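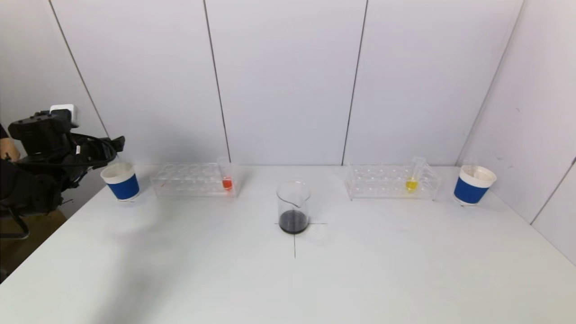
Bench two, gripper over the left end, beaker on its cross.

Tips for keeping the bench arm going. Wrote these down in September after the third person asked me the same thing. Mostly for the Clellbridge bench, but the Dustodby one is close enough. No particular order.

BEFORE YOU TOUCH ANYTHING
Arm parked, power off at the wall box. Hand on the gripper second. Don't trust the pause button on the screen, pause is not off.

Sleeves up. Watches off. Lanyards go in the drawer.

THE CROSS
Black cross on the tabletop = where the beaker goes. Middle of the base on the middle of the cross. Lines should come out even either side, and one running toward you at the front edge. Check it standing square to the table, from the side it always looks fine.

If the cross gets thin from wiping, go over it with the fine marker and the steel ruler. Same lines, same width. Do not draw a new one next to the old one. Somebody did this at Dustodby and we spent an afternoon on it.

Alcohol wipe takes the marker off. Soapy water doesn't, or not much. Soapy water on the cross, alcohol everywhere else.

RACKS
The clear racks are a pain. Clear on white, hard for the eye and harder for the camera. What helped:
- Wash them. Dried splashes in the base throw little glints.
- Lukewarm water only. Dishwasher warps the acrylic, holes go oval.
- No alcohol on the racks either, it crazes them.
- Dry with the soft cloth, paper towel scratches.
- Red tube in the left rack, yellow in the right, both toward the right end. Keep it that way, the saved positions asume it.

Tubes lean in those holes. Normal, the holes are bigger than the tubes. A small lean the gripper can cope with. If one leans a lot, look for a chip of something under it before you start changing numbers. I tried a ring of tape around the tube once. Held great, then the tube wouldn't come out and the whole rack lifted with it.

CUPS
One cup each end of the row, the white ones with the blue band. Swap them when the rim goes soft. Buy the same ones again - a different size means teaching both ends over and I'm not doing it.

LIQUIDS
Food color and water. Small amount in the tubes, that's plenty for practice runs. Dark stuff in the beaker, about a third of the way up, no more. Stains the table if you leave it overnight. Baking soda paste, ten minutes, wipe. Repeat.

Label the stock bottles. Please.

CABLES
Where most of the trouble comes from. The bundle loops around the gripper body and it needs slack at the wrist, more than you think. My check:
1. Power off, turn the wrist by hand all the way one direction. Slowly.
2. Bundle should go loose-ish, never tight. Tight at the end of travel means it'll be broken by Christmas.
3. Other direction, same again.
4. Run a finger along the jacket. Flat spot or shiny spot, move the tie.

Ties: hook and loop, not zip ties. Zip ties get pulled too tight and the cut end takes skin off your hand. If you must use zip ties cut them flush with proper cutters.

Don't let a loop hang under the jaws. It will catch the cup first, then a tube.

SCREWS ON THE BRACKETS
Go around them every 30 hours of running. Snug, not gorilla. A paint pen line across each head and onto the bracket, then you can see at a glance if one has moved. Best tip on this page and it costs nothing.

Blue threadlocker, tiny drop. Keep it off the black housings, it can crack them.

Lost screw: check the floor with a magnet before you go to the box. Size chart is taped inside the Kerslake cabinet door.

JAWS
Wipe the pads before each session. Damp cloth, then dry. Sticky pads drop things late, greasy pads drop things early.

Squeeze setting on ours is 197 for the clear tubes. Paper cups need way less, start low and creep up untill it holds without denting. Write the number on the sheet, not on your hand.

WALLS AND LIGHT
The white panels smudge. Eraser sponge, light pressure, stay off the seams or you push dirt into them. Do the corner last.

Gripper throws a soft shadow over whatever it's above. If pickups at the left end go bad and the right end is fine, look at the lights first. One tube dimming over there did it to us for a whole week. Changed it, fine.

IF IT STOPS WITH 948
948 on our Gokton controller has meant a loose plug at the wrist every single time so far. Power off, push the plug home, turn the collar till it clicks. Power on, home it, run empty once with nothing on the table. Then put the beaker back. Still 948? Swap the short cable, spare is in the bag on the hook.

END OF DAY
Beaker and tubes rinsed, upside down on the mat. Cups stay if they're dry. Arm parked high, jaws half open - closed overnight flattens the pads. Cloth goes in the wash, not back on the shelf wet.

Running low on blue threadlocker and hook and loop, both benches.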